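Product Design 2, Studio Report – Shared Kitchen Storage
Project name: Bilia
4 Oct 2021

Summary

Short version. Our floor kitchen in Cludidell Hall is a mess, the counter especially. Tea, snacks, sugar, sauce bottles, all of it out in the open and nowhere to put a plate down. I designed a wooden counter organizer with compartments to sort the small stuff. This report covers the problem, the research, the build and what I would change. Budget was 2000 in course credits at the Vavham workshop, I spent just over half.

1. The problem

The kitchen gets used by everyone on the corridor. One counter, one sink, two cupboards that are always full. The counter is white laminate and it is the only work surface, so anything left on it is in the way of somebody cooking. Mostly small items. Tea bags out of their box, half bags of chips folded over, packets of soy sauce from takeout. The big things (toaster oven, pots) have a place already, kind of. The small things don't.

I looked at it for 5 evenings in a row before designing anything. What I wrote down:
– tea is the thing people reach for most
– snack bags get moved from spot to spot, never put away
– things go behind the toaster oven and stay there
– people won't open a lid if they can avoid it

The last point mattered the most for the design. Anything with a lid became storage for things people forgot about.

2. Existing products

Looked at plastic drawer sets, wire baskets and bamboo trays. Plastic drawer sets were cheap but too deep, you lose tea bags at the bottom. Wire baskets let small packets fall thru. Bamboo trays were the closest but most were sized for cutlery, long and thin, no good for a bag of chips. Also considered a wall rack but residents are not allowed to drill.

Decided on an open top wooden box, split up inside, plus a smaller caddy for tea that you can pick up and carry to the table.

3. Design

Three versions in cardboard first. Version one had equal compartments, looked tidy, worked badly. Chips didn't fit and tea slid around. Version two had one huge compartment and turned into a junk box by the second evening. Version three is the one I built: compartments of different sizes, and the tea caddy sitting inside the big box.

The caddy has a cut-out handle slot at the raised end. I wanted two slots but one was enough to lift it and saved time on the jigsaw. The dividers are fixed. Adjustable ones would be better but I couldn't get the grooves to line up and ran out of workshop hours.

4. Making it

Wood came from the offcut pile at Mosquera, the timber yard next to campus. That is why the grain doesn't match from piece to piece, I like it that way but my tutor group was split. Cut on the table saw, glued and clamped overnight, sanded by hand. Two coats of a clear finish. Corners are slightly off square on the back left, you only notice if you put it flush to a wall.

Biggest mistake was gluing a divider before sanding it. Getting sandpaper into that corner took most of an afternoon. Sand first, then glue – writing this down so I remeber.

5. In use 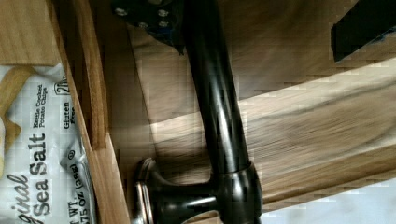
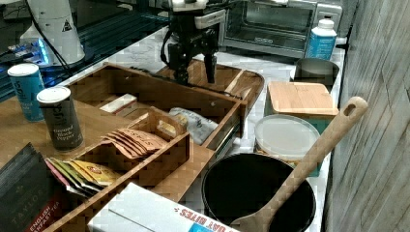 Tea was the part of the brief I cared about most, and I think the caddy solves it. Sachets stand up as a group so you can pull one without digging. In the second picture they have fanned out inside the caddy, which tells me the section is a bit wide for one kind of tea. A thin removable insert would hold them straighter. Snacks are less settled. The same picture has a crumpled silver-and-white bag lying toward the back right of the organizer, and a small bag like that takes up space in an awkward way. Taller walls at the back might help.

6. What I would change

Adjustable dividers, obviously. Felt or cork under the base so it doesn't scrape when you push it. Rounder inside corners for wiping out crumbs. Would also try a narrower version, the current one takes a lot of counter for something meant to free up counter. Material cost came to 1000 credits, machine time was the rest. Could go lower with thinner boards.

Next step is a second caddy for sauce packets, same handle. Drawings are in the appendix, cut list too, all in inches except the caddy, sorry, that one is metric.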